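4 min read
14th May – Kosmas Zacharopoulos and Prasanna Sultana

4.2 What the handling rules leave out

The Menidis guidance asks that every two-handed garment session be logged with a task name, a fixed start pose and a clear end state. We doubt the last of these. Of the 100 garment sessions we reviewed, 53 had an end state that both of us would accept, and we often disagreed over what "folded" meant. A rule that two readers cannot apply in the same way is not yet a standard.

Labelling is on firmer ground. Each gripper should carry its own code on the housing, close to the lenses, so that the unit can be traced from the recording alone (Figure 4a).
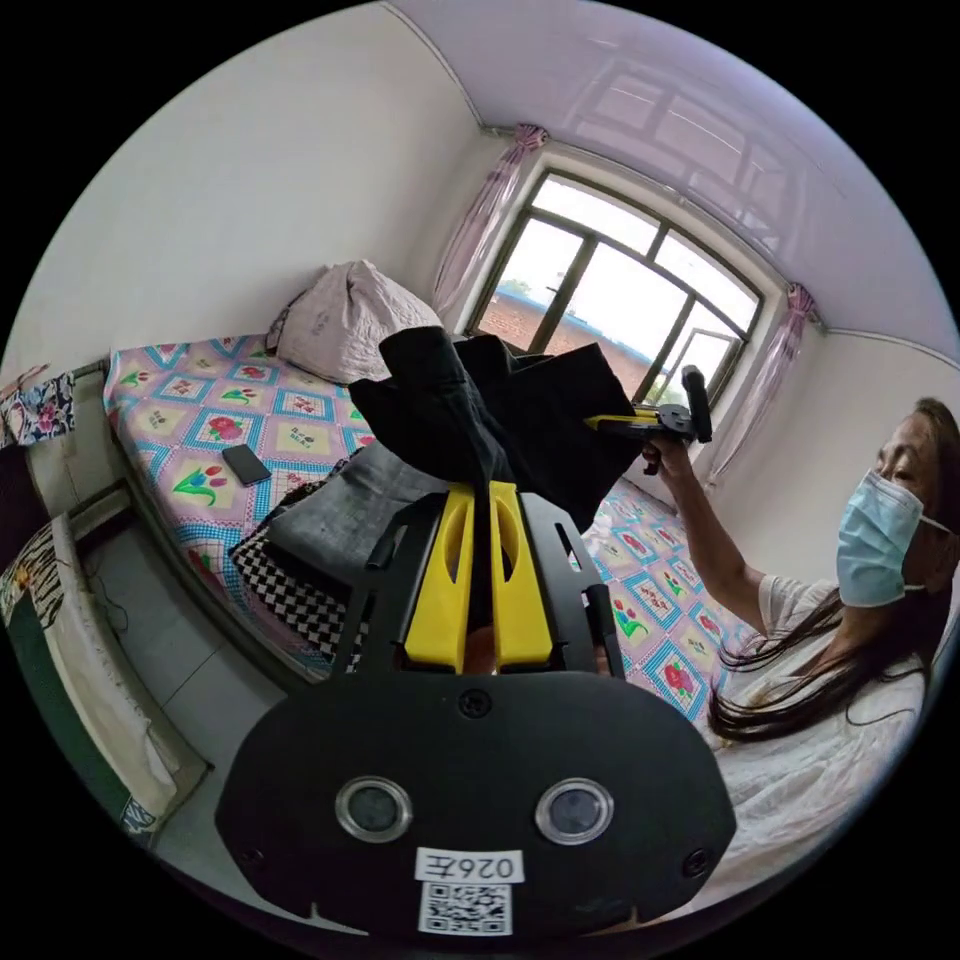

Figure 4a. Black garment held by two hand-held grippers over a bed; unit label and QR code on the nearer housing.

Codes tell us which tool was used. They say nothing about how the cloth was held, and there the guidance is thin. It allows "incidental hand contact" but never defines it. Iwasaki's checklist bans bare-hand contact outright, a rule we think few operators could keep in an ordinary bedroom. In Figure 4b the hand holding the second gripper also holds the shirt near its collar. Under one text this might pass – under the other it fails.

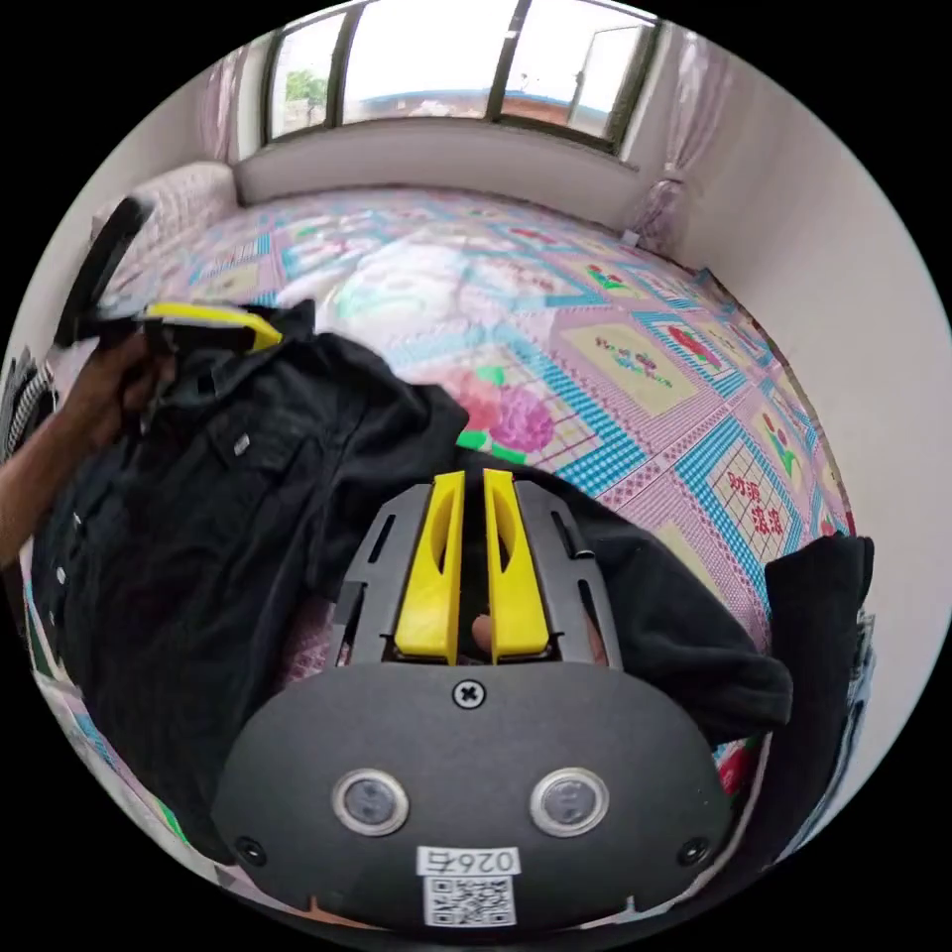

Figure 4b. Shirt and second gripper held in the same hand.

We would log such contact as a separate field and leave the pass mark alone until someone shows that it matters for training. The Clistton draft claims that it does, but gives no data.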